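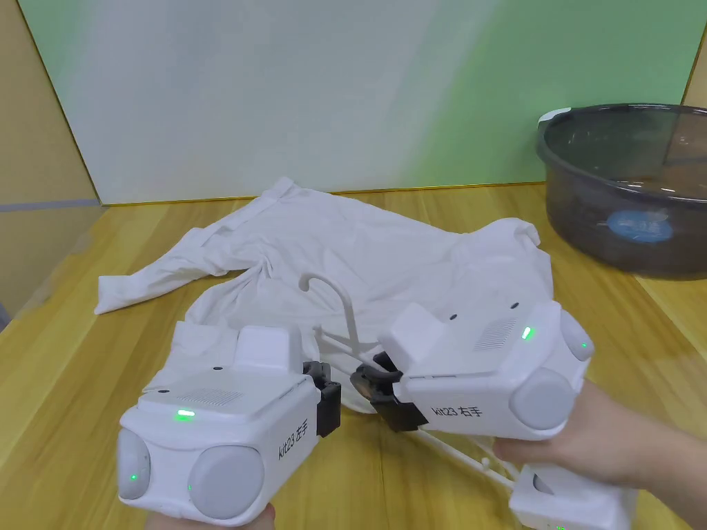 Both grippers over the shirt, jaws nearly touching.

Lining up left and right gripper streams

I put this off until November, and then Marlene Sutherland asked me why my shirt-folding policy kept moving its left arm late. Fair question! The clocks on my two streams didn't agree, and the training code was pairing up frames that didn't belong together.

So, start with the raw logs. Load both sides, plot jaw opening against time, and look for a moment when both jaws close on the cloth. Mine were 40 ms apart - small on paper, ugly in a two-handed grasp.

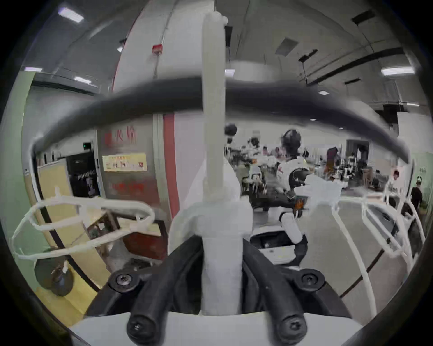

Do I need to fix the offset before I run pose tracking?
Do it afterward, so you can check the shift against both tracks as well as the jaw signal.

Next, open the config in Erex (that's our little replay tool) and put the offset under left_shift_ms. Run the replay again and step to frame 700. If the jaws still disagree there, flip the sign. I got it backwards twice.

Then resample both streams onto one timeline and drop any frame that's missing a partner. I lost 218 out of 3455, and I can live with that. Save the result under a new name, please, and keep the raw logs - Latifa Bouzid wrote over hers and had to start again. 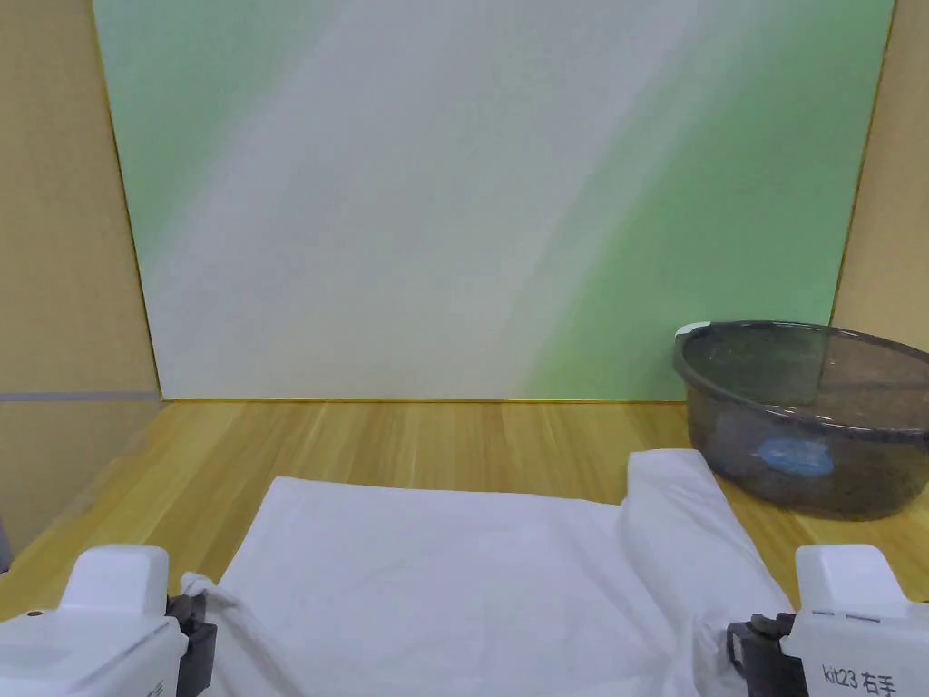
White cloth on the table, one gripper at each side.

Last step: point the training script at the new file and clear the old cache before you launch it.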